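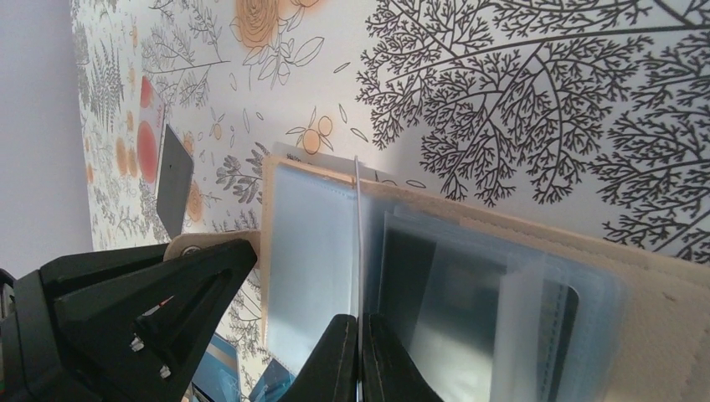 Essam Abou Zeid told us that renters almost never ask what their policy leaves out, and that he had stopped expecting them to. He sells renters insurance out of a two-desk office, and he was kind enough to give our group most of an afternoon in April, along with a great deal of tea.

Our project looked at how well students living off campus understand the insurance they pay for (or, quite often, don't have). We sent a short survey through the housing list and got 163 replies, which was far more than we had hoped for, so thank you to everybody who filled it in during midterms! Of those, 34 had a renters policy in their own name. A good many of the others believed their landlord's insurance would cover a stolen laptop or a ruined mattress, and we have to admit that two of us believed the same thing before we started.

We then read two sample policies, one from Resia and one from Calska, line by line and out loud, with Adwoa Mahama keeping notes on every word that stopped us. "Actual cash value" stopped us longest. Under the Resia wording, an older bike would be paid for at what it is worth today, after wear, while the Calska policy pays what a new one costs, for a higher premium. Both left out flood. Resia also set a limit of $2000 on jewelry, tucked into a table near the back that we missed the first time through.

For the last part we wrote a one-page guide in plain words and tried it on friends and roommates. Most of them went straight to the section on deductibles, so we moved it to the top and made the example longer. Adwoa would still like a page on how to list your belongings before a claim, with receipts and serial numbers, and we plan to add it over the summer if the housing office will print it.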